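9月2日(月) 人物データ整理ノート

朝から生年月日の列とずっとにらめっこ。先週Adeckから届いた俳優プロフィールのCSV、中身を見ないままTalemoraに流し込まなくて本当によかった…。以下、忘れないうちに書いておく。ほぼ自分用だけど、Yuriiさんも読むと思うので、そこそこ読める字で(打ってるけど)。

## 今の状態

Talemoraの人物エントリは全部で1,967件。そのうち生年月日が入っているのが1,711件。残りは空欄か「非公表」。空欄と「非公表」はちゃんと分けたい。空欄は「まだ調べてない」、非公表は「調べたうえで本人か事務所が出していないとわかった」。今のテーブルだとどっちもNULLになっていて、見分ける手がかりが備考欄の文章しかない。備考欄も書き方がばらばらで、「非公表」「未公表」「公表せず」「?」が混在。「?」って書いたの誰だ。私かもしれない。

で、Adeck側のデータと突き合わせて、日付が食い違ったのが179件。思ったより多い! 最初に見たときは変な声が出た。

## 食い違いの中身

ざっと眺めて、まず目についたのが日と月の入れ替わり。「03/07」が3月7日なのか7月3日なのかというアレ。Adeckの人は日/月/年で書いていて、こっちの古い取り込みは月/日/年で読んでいる。13日以降なら読み込みで落ちるから気づくけど、12日以前は平気な顔をして通ってしまう。このパターンは機械的に拾えるので、Kingiに条件を一個足した。日と月を交換したら一致するものに「swap」のフラグを立てるだけ。フラグを立てるだけで、勝手には直さない。ここ大事。前に自動で直すようにしたら、もともと合っていたほうを壊したことがあって、あのときの復旧は二度とやりたくない。

次が年だけ違うやつ。これは正直、どっちが正しいか表の中だけでは決められない。俳優さんの場合、デビュー当時の資料と最近の資料で生まれ年が違うのは珍しくないし、どちらも事務所発ということすらある。うちの方針としては、

- 本人または所属事務所の現在の公式プロフィールを第一にする
- それがない場合は、出典つきで両方残して表示は「年」を出さない
- ファンサイト同士の多数決はやらない

三つ目は声を大にして言いたい。同じ文章が十か所に載っていても、たどると元は一か所、というのが芸能プロフィールの世界では本当に多い。同じ誤字まで一緒に引っ越していくのでわかりやすい。午前中に見た一件なんか、出身地の綴りの間違いが四つのサイトで完全に同じだった。あれはちょっと笑った。

三つ目のグループは、そもそも別人。同姓同名の舞台俳優とテレビの俳優がくっついている。Kingiは名前と生年で照合しているので、生年が片方空欄だと名前だけでくっつけに行く。これは前からLeonoraさんに「危ないよ」と言われていたところで、言われたとおりになった。すみません。生年が空欄のときは出演作が最低ひとつ重ならないと候補にしない、に変更。

変更後にもう一回まわして、手で潰していって、夕方の時点で未解決は9件まで減った。えらい。残りは問い合わせないとわからないものばかりなので、今日はここで止める。

## 年齢の表示

これも前から気持ち悪かった件。Patineのテンプレート、年齢を文字として本文に焼き込んでいた。つまり「現在32歳」みたいな文が、更新されない限り永遠に32歳のまま。検索で出てくる古いプロフィール記事がみんなそうなっているのを散々笑っておいて、自分のところも同じだった。

直し方はふたつ考えた。

1. 表示のたびに生年月日から計算する
2. 年齢をやめて生年月日だけ出す

私は2でいいと思っていて、Leonoraさんは1派。読む人はまず年齢を知りたくて来るんだから、と言われるとまあそのとおり。結局1で進めることにした。ただし生年しかわからない人は計算すると一歳ずれる可能性があるので、その人たちは「○○年生まれ」とだけ出す。あと亡くなった方に「現在」が付かないように! テスト用のダミー人物を三人作って、誕生日前日、当日、没年ありで確認した。三人とも大丈夫。2月29日生まれのダミーをまだ作っていないので、次にやる。

ちなみに誕生日当日の扱いはその国の現地時間でどうこう、という話もYuriiさんから出たんだけど、そこまでやると終わらないのでサーバーの日付で割り切った。異論は受け付けます(受け付けるだけ)。

## 身長の換算で一センチ育つ問題

生年月日のついでに身長の列を見ていて発見。174cmの人が、いつのまにか175cmになっている。伸びた??

追いかけてみたら、センチで登録→Patineがフィートとインチに直して英語ページに出す→Adeckがその英語ページを見て表に入れる→うちがそれをまたセンチに直して取り込む、という輪っかになっていた。174cmはインチにすると68.5ちょっとなので四捨五入で69インチ、つまり5フィート9インチ。これをセンチに戻すと175.26で、175cm。176cmの人は逆に縮む。69.29インチだから69に丸められて、やっぱり175cm。175cmばっかりやたら多い俳優名鑑になるわけだ。

対策は単純で、元の単位と元の数字をそのまま残す列を足した。換算した値は表示専用にして、保存しない。それから、出典がうちのページだったら取り込まない、というチェックも入れたい。出典が自分って、もはや出典じゃない。

体重は……もう載せなくていいんじゃないかと思っている。数字がいつ時点のものかわからないし、役づくりで変わるし、載せて喜ぶ人より嫌な気持ちになる人のほうが多い気がする。次の打ち合わせで言ってみる。スリーサイズの列は去年消したし、あのとき苦情は一通も来なかった。

## 名前の表記

Yuriiさんに自分の名前の例で説明してもらった。Romaniukさんなので、カタカナだと「ロマニューク」「ロマニュク」、名のほうは「ユーリイ」「ユーリー」「ユリイ」と揺れる。本人はどれでも振り向くそうです。俳優さんの場合は配給会社ごとにカタカナが違っていて、作品ページによって別人みたいに見えることがある。

今は「代表表記」が一個と「別名」が自由記入。これを、

- 原綴(本人が使っている文字そのまま)
- ラテン文字の表記
- カタカナの代表表記
- 作品ごとのクレジット表記

に分ける案。四つ目は人物の側じゃなくて、人物と作品をつなぐ表に持たせないと意味がない。ここを人物側に入れてしまうと、改名した人の昔の作品が全部新しい名前でクレジットされてしまう。芸名を変えた人、結婚で姓を足した人、途中からミドルネームを入れた人。映画のエンドロールには当時の名前で出ているんだから、作品ページは当時の名前で出してあげたい。

Malabananは「マラバナン」でほぼ揺れないらしく、Leonoraさんは涼しい顔をしていた。うらやましい。

## 家族欄

ここは手をつけると長いので今日はメモだけ。両親や兄弟の名前が入っているエントリがけっこうある。本人が取材で自分から話しているならまだしも、一般の方の名前を「調べたら出てきたから」で載せているのはまずいと思う。特に子どもの名前。

案としては、家族欄は「同じくTalemoraに項目がある人」に限る。俳優の姉が歌手、みたいな場合はリンクになって便利だし、一般の方の名前は自然に消える。消すときに履歴にも残らないようにできるかどうか、Yuriiさんに確認すること。履歴に残っていたら消したことにならないので。

## 直すつもりがなかったのに直したもの

- 「女優/俳優」の表記。本人の公式が使っているほうに合わせる。不明なら俳優。
- 出身地と出生地がごっちゃ。生まれた町と育った町が違う人は多いので列を分けた。中身の仕分けはまだ全然。
- デビュー作の定義。端役を含めるか、初めて名前がクレジットされたものにするか。後者に統一。短編をどうするかは保留。
- 「知られている作品」の並び順。公開年順だったのを、新しいものが上に来るようにした。昔の代表作が下に沈む、という文句が出そう。出たら考える。

## 次にやること

- 未解決の9件、事務所への問い合わせ文の下書き(英語版はLeonoraさんに見てもらう)
- 2月29日のダミー人物
- 空欄と非公表を分ける列の追加。名前は birth_status でいいかな
- Kingiのログが長すぎて読めない。swapだけ別ファイルに出したい
- 11月の一括更新までに身長の元の数字を復元できるか。古いバックアップを見る。175cmの人を優先で

バックアップの置き場所がわからなくなっていたので、ここにも書いておく。共有ドライブの「人物_旧」の下、「旧」がふたつ付いているほう。ひとつのほうは中身が途中まで。 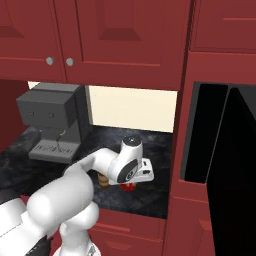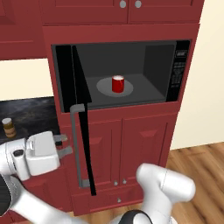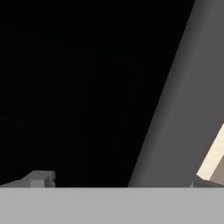 CG 3枚。順に、赤い吊り戸棚の下のエスプレッソマシン、扉の開いた電子レンジと中の赤い缶、黒い背景にロボットアーム。

追記:帰りがけにYuriiさんから返事。家族欄の履歴は管理者権限があれば消せるそうです。ただし一件ずつ手作業。うーん、件数を先に出してから相談します。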